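Talk notes, Tallport, 06/07/2023
Working title: The Bench at the End of the Row

Start before the slides. Say who I am: Yen-ting Lau, shift lead in returns and repacking at Larkus, Mesholm site. I don't build anything. I was asked to speak because I'm the one people come to when the arms stop.

Slide 1 – just the title. Don't read it out. They can read.

Slide 2 – what we do
Returns come in, somebody opens them, somebody decides. Resell, repack, bin. On a normal shift we clear 1,000 items. The record is 1,754, the November before last, and I would like it never mentioned again. There was a cake. The cake had the number on it.
(Pause. If they laugh, move on. If they don't, move on faster.)

Slide 3 – what we were told
Two arms on a bench would take "the boring part." Ask the room what the boring part of their own job is. Take two or three answers. Point out that everyone picked something different.
At Mesholm the boring part, according to the plan, was picking up flat printed items, turning them the right way and putting them with whatever they came back with. Jaxon MacLeod had done that for six years. Jaxon did not find it boring. He had the radio on and he could do it while settling other people's arguments. Nobody had put that in the spreadsheet under value.

Slide 4 – the first month
204 stops. I kept the log, in pencil, so I can vouch for it. Most of them were small: a cable snagging, a box an inch off, a shiny cover. A stop takes a minute to clear and then ten minutes to remember what you were doing.
Say this slowly: the work moved. We used to lift. Now we lay things out for the arms, watch and reset. My back is better. My eyes are worse. I had a form for backs.

Slide 5 – the bench
Leave this one up while I talk about the handover between shifts.

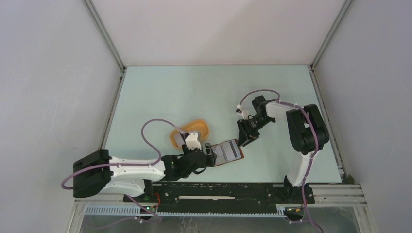

Two arms, one flat item, purple cables overhead.

Point to the cables first. Anyone who has worked near these will look there anyway. Then the item between the grippers. A person does that with one hand and a coffee in the other.
Handover used to be "busy, mind the tape gun." Now it's a page and a half, and the evening crew want to know which items the left arm has been fussy about. People say "he" and "she" about the arms. I tried to stop it for a week and then caught myself doing it.

Slide 6 – who does what now
Jaxon teaches the arms. His title is cell operator, his pay went up one band, and he asked for that in writing before he touched anything. Recommend this to the room. Two people moved to inbound and like it. One moved to inbound and doesn't, and she gave me permission to say so.
Training was 300 minutes per person. Wieser, who planned the rollout, called it generous. It covered the stop button very thoroughly.

Slide 7 – what I'd ask for next time
Put an operator in the room when the bench height is chosen.
Budget for the slow months.
Keep the radio.
Decide who is allowed to say "switch it off for today," and put the name on the wall. Ours is my name. I have used it four times and been phoned about it three.

Questions. Somebody will ask if the arms are faster than Jaxon. Answer: no, but they don't take lunch. Jaxon is in the third row, so let him answer if he wants to.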